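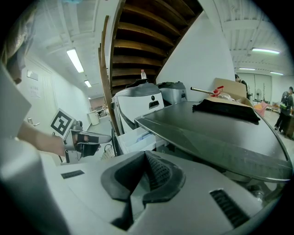
Fluldale Hand-Held Gripper Set

Data card and README, version 5
Last change: 07/02/2026

What is in this set

Fluldale is a collection of short recordings made by people with hand-held grippers. A person holds one gripper in each hand and does a small task, and a camera on each gripper records it. No robot arm is used in the recording. The set was made for training policies which later run on a two-arm robot, and we publish it so other groups can use it also.

There are 2000 episodes. Of these, 85 are kept apart as a test part and should not be used for training. Please respect this split, otherwise the numbers in the Lepik report cannot be compared with yours.

How the recordings were made

Nineteen people recorded for us. Each one got a short lesson from Charoen Klinhom and then made practice episodes, which are not included. The recording took place in ordinary working rooms with other people and equipment in them. We did not clear the rooms before a session. A policy that has seen only clean tables is easily confused later, so the background is left as it was.

Each gripper carries a square marker card. The card is used for finding the position of one gripper in the view of the other. When the card is turned too far or is hidden by the arm, the position is filled in from the motion sensor, and these steps have the value 0 in the field marker_seen. You can keep them or drop them. We keep them, except when the gap is long.

Instructions given to the people

Start with both grippers open and in front of you.
Move at the speed you would use with a full cup in the hand.
Do not cover the marker card with your sleeve or the other arm.
Keep the cable free on your side of the body.
If you drop the object, continue and finish the task. Do not start again.
Say "end" before you put the grippers down.

Files

Every episode has its own folder with these files:

left.mp4 and right.mp4 – video from the two grippers
pose.csv – position and rotation of both grippers, with time
width.csv – opening of the fingers
task.txt – one sentence in English that tells what was asked
notes.txt – only present if the reviewer wrote something

The clocks of the two grippers are matched at the start of the episode. In long episodes a small drift can appear. The script fix_clock.py corrects it, and you must run it before you cut the videos.

Checking

Ieva Jankauskaitė and Povilas Raudsepp looked at all episodes. An episode was removed if one video was missing, if the pose jumped, or if the task sentence did not fit what the person did. Dropped objects and second tries were not a cause for removal. They are marked with retry in notes.txt.

Known problems

The lights on the ceiling give strong white spots when the gripper points upwards. The exposure then needs a moment to come back.

The arm and sometimes the head or shoulder of the person is visible to the other camera. At the robot you will not have this. Masks for the arms are planned but not ready.

Folders from December use the old names for the columns in pose.csv. The loader reads both.

People in the background

Faces are blurred in the released videos. If you find one we missed, write to Aileen Tolentino with the episode number and the time, and the episode will be taken down until it is corrected.

Use

Research and teaching are free. For use in a product, ask the Sumasgate office first. Please name the set and its version when you publish results.

Questions about the loader go to Yichen Du.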